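We use cookies to remember your settings and measure visits. Accept | Manage preferences

Research Equipment > Manipulation > Fixtures and Workcells

Ostano PC Assembly Workcell

The Ostano workcell is a bench setup for research on robot assembly and disassembly of desktop computers. It was developed at Dravthorpe for the Pumphrey study, which looked at whether a policy trained on wrist camera views alone could handle memory modules and processors in a cluttered chassis. The same hardware is now offered to other labs.

How the method works

An operator guides the arm through each step while the wrist camera records. The recordings are cut into short skills (approach, grasp, align, press, release) and one policy is trained per skill. A separate network, Ilora, picks the next skill from the current camera view. No CAD model of the computer is used.

Results from the Pumphrey study

Training set: 551 demonstrations
Test trials: 374
Memory module seated on first attempt: 89 percent of module trials
Mean time per module: about 235 seconds

Most failures came at the align step, when part of the chassis hid the far end of the slot. Adding a second approach angle helped with this. Processor placement was tested in the April runs only and is reported separately.

What is supplied

Parts tray with a processor pocket
Gripper fingers and wrist camera mount
Calibration target
Training code and the full demonstration set

The arm, the base plate and the computer are not included. The tray can be machined to other part sizes on request. Allow one day for setup and camera calibration.

Technical contact: Inese Rozīte, Dravthorpe

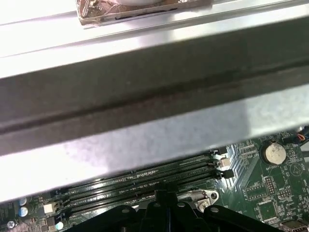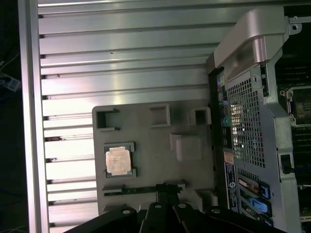

Wrist camera views from the Ostano workcell: memory slots inside the case (first) and the parts tray with a processor in its pocket (second).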